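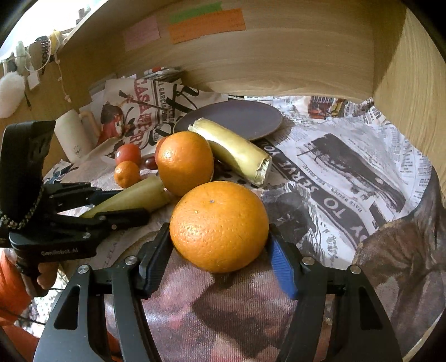
3월, Zastano 집게 작업 메모 (오후 4시부터)

오늘 할 일은 Zastano 팔 끝에 달 집게의 손가락 치수를 정하는 것. 지난번에 출력한 손가락은 큰 오렌지에서 계속 미끄러졌고, 귤은 패드 사이로 빠졌다. 그래서 손으로 드는 집게 두 개로 과일을 먼저 집어 보고, 벌림 폭과 접근 각도를 정한 다음 도면을 고치기로 함.

자리는 선반 앞 그대로. 탁자에는 신문 무늬 천을 깔았고 접시 하나, 큰 오렌지, 귤, 토마토, 바나나를 썼다. 메모지는 선반에 붙여 둔 채로 진행.

손가락

큰 오렌지는 가운데보다 조금 아래를 잡는 편이 낫다. 위쪽을 잡으면 들어 올릴 때 과일이 아래로 돈다. 한쪽은 검은 패드, 한쪽은 파란 패드로 오렌지를 잡아 보니 파란 쪽이 덜 밀린다. 재질 차이인지 두께 차이인지는 아직 모름. 다음에 같은 두께로 잘라서 다시 비교할 것.

새 손가락 패드 폭은 31mm로 정함. 더 넓히면 접시 테두리에 먼저 닿는다. 끝은 45도로 깎았다. 예전 도면에는 끝이 직각으로 되어 있는데, 탁자에 붙어 있는 작은 과일 밑으로 들어가질 않아서 버림.

관절 핀은 Baudry 상자에 남은 것을 썼다. 헐거운 게 둘 있어서 골라냄. 와셔를 한 장씩 더 넣으니 흔들림은 줄었는데 닫을 때 조금 뻑뻑하다. 기름칠은 안 했음.

서보 쪽

벌림 명령값을 128로 두면 새 손가락이 끝까지 열리기 전에 링크가 프레임에 닿는다. 소리로 먼저 알았다. 한계값을 낮춰서 저장했고, 설정 파일 이름은 dondbridge_grip_b. 이전 파일도 지우지 않고 놔둠.

전원은 작업실 공용 어댑터 말고 Inedum 것을 쓸 것. 공용은 두 축이 같이 움직일 때 전압이 떨어져서 보드가 재시작된다. 오늘도 한 번 그랬다.

두 손으로 할 때

왼손 집게로 과일을 받치고 오른손 집게로 옮기는 순서를 다섯 번 반복. 둥근 것은 한 손으로도 되는데 길쭉한 것은 안 된다. 끝을 잡으면 반대쪽이 처지고, 접시에 놓을 때 먼저 닿은 쪽을 축으로 돌아버린다. 길쭉한 것은 가운데를 잡고 접시 위에서 손목을 돌려 내려놓는 것으로 통일.

종이가 겹친 자리에서는 손가락 끝이 종이를 같이 물어 올린다. 45도로 깎은 끝이 이 점에서는 더 나쁘다. 모서리를 사포로 조금 둥글게 해 볼 것. 테이프로 종이를 고정하는 방법도 있지만 나중에 팔을 쓸 때도 바닥이 매끈하리라는 보장이 없으니 손가락 쪽에서 해결하고 싶다.

접시 앞에 토마토와 귤을 붙여 놓으면 한쪽 손가락이 들어갈 틈이 없다. 벌린 채로 위에서 내려가면 옆의 것을 밀어낸다. 반쯤만 벌리고 들어가서 틈을 만든 뒤 더 여는 동작이 필요한데, 지금 코드는 열림과 닫힘 두 단계뿐이다.

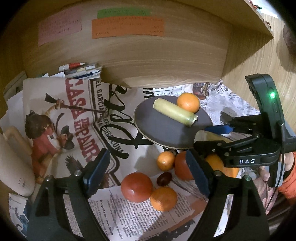 아델모 바시는 중간 단계를 코드에 넣기 전에 손가락 두께부터 줄이라고 한다. 지금 두께로는 어떤 순서로 움직여도 옆 과일을 건드리게 되고, 동작을 늘리면 나중에 어디서 틀렸는지 찾기만 어려워진다는 것. 일리가 있어서 얇은 손가락을 한 쌍 더 출력하기로 했다. 다만 얇게 하면 핀 구멍 주변이 약해질 텐데, 구멍 둘레만 두껍게 남겨 볼 생각.

남은 것

패드 재단: 파란 것과 검은 것, 같은 두께로.
얇은 손가락 출력. 채움은 높게.
사포로 끝 다듬기, 종이 위에서 다시 시험.
설정 파일에 중간 벌림값 자리만 만들어 두기. 값은 비워 둠.
데보라 카루소에게 남는 핀이 있는지 물어볼 것.

토마토는 누를 때 힘이 얼마나 드는지 아직 재지 못했다. 저울을 옆방에서 빌려 와야 하고, 팔에 달기 전에는 꼭 재 둘 것.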